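Acta de la reunión ordinaria de la Asociación Vecinal y Cultural Zunimari

Lugar: sala grande del local social
Hora de inicio: 19.10
Preside: Tin-yau Huang
Asistencia: según hoja de firmas, que queda en la carpeta azul

Abre la sesión Tin-yau Huang dando las gracias a todos por venir con la tarde tan desapacible que hacía, y muy en especial a las familias de la calle Undadel, que se han acercado por primera vez y a las que se recibió con un aplauso y con lo que quedaba del bizcocho de la merienda.

1. Lectura del acta anterior
Se lee y se aprueba por asentimiento, con una sola corrección: donde decía «banco de la plaza» debe decir «banco de la fuente», que son dos bancos distintos y el que cojea es el segundo.

2. Fiesta de julio
Fue el punto más largo, como todos los años, y también el más alegre. El año pasado se sirvieron 153 raciones de arroz y hubo gente que se quedó sin repetir, así que se propone preparar 170. La carne y las verduras se encargarán de nuevo en Drurkgate, que nos trató muy bien y nos prestó las dos paelleras grandes. Se debate un buen rato si la comida debe ir antes o después del concurso de disfraces. Las familias con niños pequeños piden que vaya antes, por aquello de las siestas, y así queda acordado: arroz a las 14.00 y disfraces a las 18.30, cuando ya da la sombra en la plaza.

Sobre la música, el grupo Kuo se ofrece a tocar sin cobrar, a cambio de la cena y de que alguien les ayude a subir el equipo por las escaleras. Se acepta con mucho cariño – y con la petición, hecha entre risas pero en serio, de que este año terminen a medianoche.

3. Biblioteca y aula del primer piso
Se han catalogado ya 94 libros de los donados en primavera. Faltan las cajas de novela y casi todo lo infantil, y se agradecería ayuda los lunes por la tarde. El aula seguirá abierta para los deberes y para los mayores que quieran aprender a pedir cita médica por internet, una actividad que ha tenido una acogida preciosa.

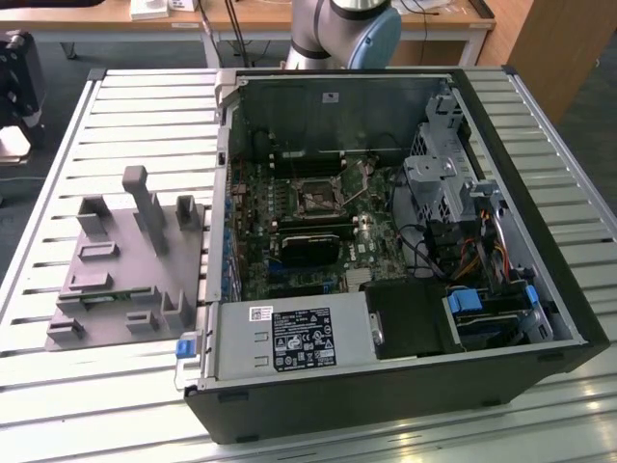

Se pide también una estantería más baja para los cuentos, de manera que los niños lleguen solos y no tengan que andar pidiendo favores. Un vecino tiene una en el trastero y la traerá si alguien le presta furgoneta.

4. Huerto
Quedan tres bancales libres, que se sortearán entre los apuntados en la lista del tablón. Se recuerda, con toda la amabilidad del mundo, que la manguera se enrolla después de usarla y que los calabacines del bancal de la esquina tienen dueño.

5. Cuotas
La cuota anual se mantiene en 30 euros. Quien pase una mala racha puede hablarlo con Tin-yau en privado y con toda confianza, que para eso estamos.

6. Ruegos y preguntas
Se ruega arreglar el timbre. Se pregunta por la excursión al embalse, que sigue pendiente del presupuesto del autobús. Una vecina de Undadel pregunta si se admiten perros en la fiesta: se admiten, atados y lejos del arroz.

Se levanta la sesión a las 21.05. La próxima reunión se avisará en el tablón y por teléfono a quienes lo prefieran.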